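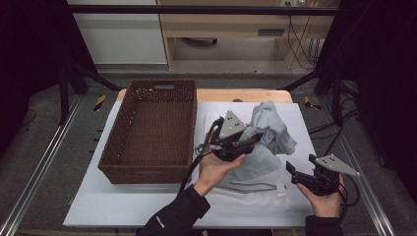

Carleen Pirihi objected at the pilot stage that sorting by colour tells us little about how people handle laundry at home, where fabric weight and the risk of snagging matter more. We took up the point and revised the coding scheme in March.

Figure 2. Wicker basket, cloth and zippered mesh bag on the white board.

4.2 Bagged and unbagged items

Each trial began with an empty basket on the left half of the board. Small items went into the basket singly or inside a mesh bag closed by a zipper. A cloth was coded as folded, bunched or draped at the moment of first contact, and the code was not changed if its shape altered later. Bunched cloths were the hardest to code — two layers of thin fabric can look like one — and Stelmakh and Panagiotou rated these separately before comparing sheets.

Of the 700 trials, 100 were coded twice. The raters disagreed on 10, mostly over whether a cloth lying partly on a bag should count as bagged. We treated it as unbagged unless the zipper had been closed over it. The Trenton scheme leaves this case to the rater's judgement, so our totals for bagged items are not directly comparable with those reported under it.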